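Notebook, September, 7:40 a.m.

Sourdough starter trial for the Dutgate kitchen, third week, and I'm fonder of this batch than I should be! Fed both jars last night with the Marciniak rye, 80 grams each, and left them on the shelf by the pantry.

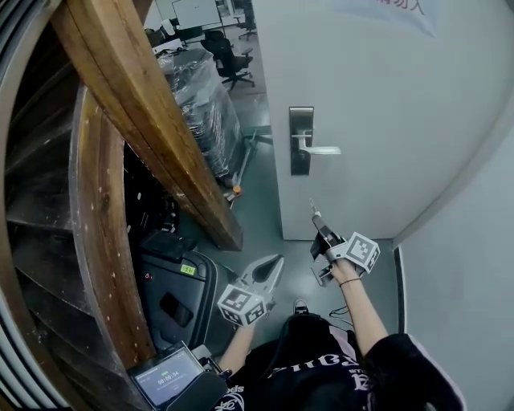
The rye jar had climbed well past its rubber band by this morning and smelled of green apples – lovely. The plain white one is sulking, as it always does after a cold night, so I gave it 3 spoonfuls from its neighbor and a warmer spot. Emiliano Alarcón thinks the Mornico flour is milled too fine for this and he may well be right, bless him, but I'd like one more bake before we give up on it.

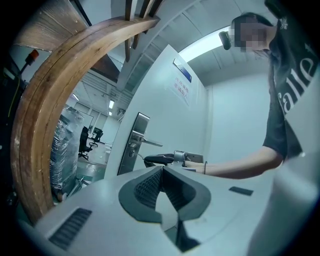
Black T-shirt, dark bracelet, September.

Next dough: 1000 g flour, the rye starter, a long rest overnight. Ask Emiliano to bring back the big bannetons.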